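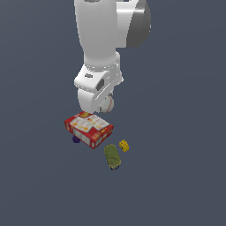
# Zundum drop-fault set

Simulated pick-and-place episodes from the Zundum clutter task, kept because something went wrong in them! We used to throw failed runs away. Then Vimala Nair started replaying them and found a bug in our release check, and now they're our favorite part of the project.

## The fault

The controller sometimes opened the gripper while the object was still over the pile. The wrist force reading dipped when a finger brushed a box underneath, the release check took the dip as "object set down," and the fingers let go. Round things suffered most. The baseball would roll off and shove the lighter items around, and the log still said `success`.

## What's inside

- 237 episodes, all with the fault triggered
- up to 8 objects per scene: boxes, cans, small food items, a baseball
- joint states, finger width, wrist force, rendered frames
- `label_original` (what the controller claimed) and `label_fixed` (what we saw on replay)

Please train on `label_fixed`. Keeping both is great fun for testing failure detectors, though!

## Known problems

- 36 episodes have no wrist force for the first 2 seconds. Subbarao Menon is re-exporting them.
- The ground plane is plain gray everywhere, so don't expect this to carry over to real tables.
- Friction on the cans is too low. They slide more than they should.

## Safety note

Don't run the old release check on hardware. The patched one is in `release_v2.py` and also requires a height match.

Questions and odd replays go to Arwel Rosser. He loves the odd ones.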